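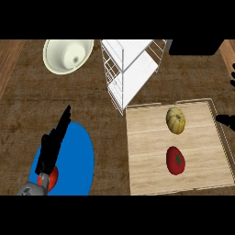 4.2 Setting up the produce sorting station

This section is for line leads and station operators. It covers the sorting table only. For the packing conveyor, see section 5.

Before you start

The Prunix cell takes over picking and placing. Operators keep three tasks: loading produce, clearing rejects, and signing off each batch. Staff moved from hand sorting must complete the one-hour station briefing with Sevim Kozan before their first shift.

1. Turn the cell key to HOLD. The status lamp changes to amber.

2. Wipe the tabletop and let it dry.

3. Place the bowl, the wire rack, the wooden tray and the blue mat in the positions saved for your layout. Keep a clear stretch of table between the mat and the tray.

4. Load the tray by hand. Leave a gap between pieces. Squash and tomatoes may share a tray.

Note: Pieces that touch are often read as one object and sent to the reject list.

5. On the Picard panel, open Layout and select Compare. The panel shows the simulated table beside the saved layout. If an item is out of place, move it and select Compare again.

6. Step back behind the floor line and turn the key to RUN. The first cycle is limited to 60 percent speed.

CAUTION: Do not reach over the table in RUN, even if the arm is still. The arm may be waiting for a new target.

4.3 Changes to the shift routine

Hand tally sheets are no longer used. The panel records each piece and closes a batch at 100. The operator checks the batch on screen and signs with a badge. Unsigned batches stay at the station.

Rejects are still judged by a person. Enter the reason on the panel before removing the piece. Sarita Malhotra reviews these entries and updates the grading limits.

Rotate operators every two hours. Monitoring is lighter work than sorting, but attention drops over a full shift.

Note: Stop requests made by operators are not counted against station output. Report repeated stops to Justinas Jaunzems, Brenemthorpe maintenance, and quote error code 1220 if it is shown.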